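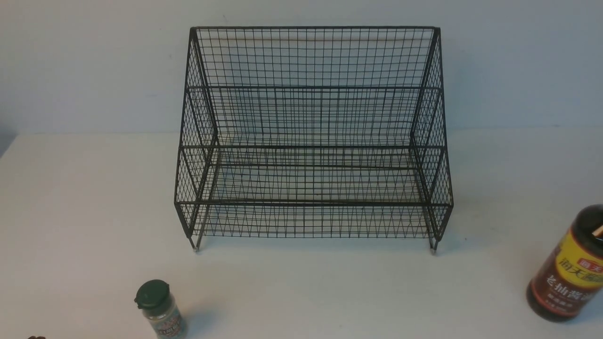 Figure 3. Two-tier stepped organizer in black wire mesh.

3.2 Storage furniture and the problem of the small jar

The stepped shelf is sold on a simple promise: whatever stands at the back will be seen over whatever stands at the front. Households in our sample had mostly believed this at the time of purchase. By the October visits, many of them had a lower tier full of things they used and an upper tier full of things they owned, and the line between the two was policed more strictly than anything else in the kitchen.

We compared three organizer types, which we call solid, slatted and mesh. The mesh type (Figure 3) has a fine square grid for its floors, back and sides, with a long rail at the front of the lower tier and a short strip of diagonal lattice beneath it. Participants in the Lavov homes tended to choose mesh for what they called lightness. They meant lightness to the eye, as we learned when we asked them to move one that was fully stocked.

Each household was asked to store 50 small items from a common list and to go on cooking as usual. We had expected mesh to do well, on the reasoning that a shelf one can see through ought to hide less. The diaries suggest a more awkward picture. An open grid hides very little, but several layers of grid, one behind another, give the eye a good deal to read before it gets to the paprika. One participant reported buying cumin 3 times in a single month while the original jar sat on the upper tier in what she described as full view. We have since seen the jar and agree with her description.

Spills followed their own logic. On solid shelves, spilled salt stayed where it fell and was wiped up or, more commonly, built upon. On mesh it passed through to the counter, so the shelf was rated "easy to keep clean" by people whose counters we then had to record separately. The Lamrani coding scheme, developed for pantry cupboards, has no category for dirt that has changed furniture. We added one and gave it code 404.

Feet deserve a brief word. Households with footed organizers were more likely to wipe beneath them, though the space also attracted twist ties, rubber bands and, in two Prarkuscombe kitchens, the same brand of birthday candle. Of the 200 diary entries that mention cleaning, very few mention lifting the shelf. Most describe a cloth being pushed underneath "as far as it would go," a distance we did not measure and now wish we had.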